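Skestley Wrist-View Set

Simulated wrist camera clips for training and testing grasp policies. Companion data for the Redelska method, in which a policy first learns to predict its own gripper opening from pixels and is then fine-tuned on the task.

Contents

- train/ - 60 scenes, each with several episodes
- heldout/ - 15 scenes, with table positions not used in train/
- probe/ - short clips with open fingers and no object in the grasp
- splits.json, the lists used in our runs

Each episode folder has an RGB video at 30 frames per second, joint states, the commanded gripper width and a success flag. The flag comes from the simulator state and was not checked by hand.

Method in short

The encoder is pretrained on probe/ and train/ together. The target is finger width, read from the simulator. We then freeze the first 4 blocks and train the action head on train/ only. Without the width step, the policy often closed early when the fingers and the table top were close in brightness. With it, early closes were less common on heldout/, but long thin objects are still a weak spot.

Rendering

Scenes were built in Irside and rendered with the camera fixed to the wrist, looking out past the fingers. Floor texture and light direction change per scene. Finger color does not, so don't expect a model trained on this set to carry over to other grippers as is.

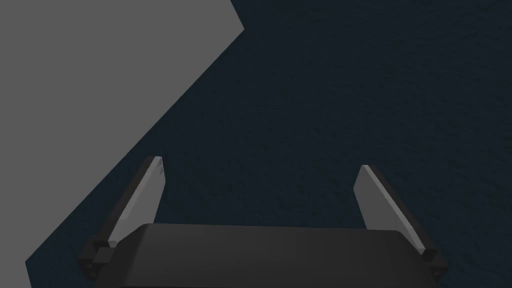 Wrist view with the fingers open and nothing between the pads.

Known issues

- Shadows are weak or missing in some renders.
- A few heldout/ episodes start with the gripper partly closed. They are listed in splits.json under "late_start".
- Joint states from the Bhatia controller lag the video by one step. The loader corrects for this - turn it off if you read the raw files.

Changes

May: rebuilt probe/ after a wrong camera offset. Earlier copies should be replaced.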